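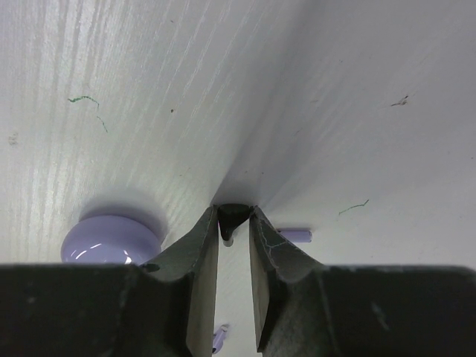

saltmarsh_jo replied: I'd go up to Rulcombe Force from the north car park, personally. The path's longer but you get the gorge the whole way, and the bluebells in April are gorgeous (my knees prefer it too!).

mudlark51
Thanks Jo! Is it all right with a pushchair? We're stopping at Bridilar for 3 nights and my sister's bringing the baby.

saltmarsh_jo
Oh no, sorry, there are stiles. Four or five of them, and one's a real leg-stretcher.

tarnwalker
Disagree about the north side. It's a bog from the second gate onwards and you only see the falls through trees. Take the quarry track from the south, it's 14 minutes longer by my watch but dry underfoot, and you come out right above the plunge pool.

saltmarsh_jo
Dry?? I lost a boot on the quarry track!

tarnwalker
When was that, though? They put new stone down last spring.

saltmarsh_jo
Year before last. Fair enough, but I still say the view's better from my side.

pebbledash
Posted Fri 24 January
Walked the south way this morning and the stone's held up well, bit of ice by the footbridge. Café was shut. I'd still carry the baby in a sling, the last bit's steep.

mudlark51
Sling it is then, quarry track, and we'll bring a flask. Does anyone know if the car park takes cards?

tarnwalker
Coins only last time I went.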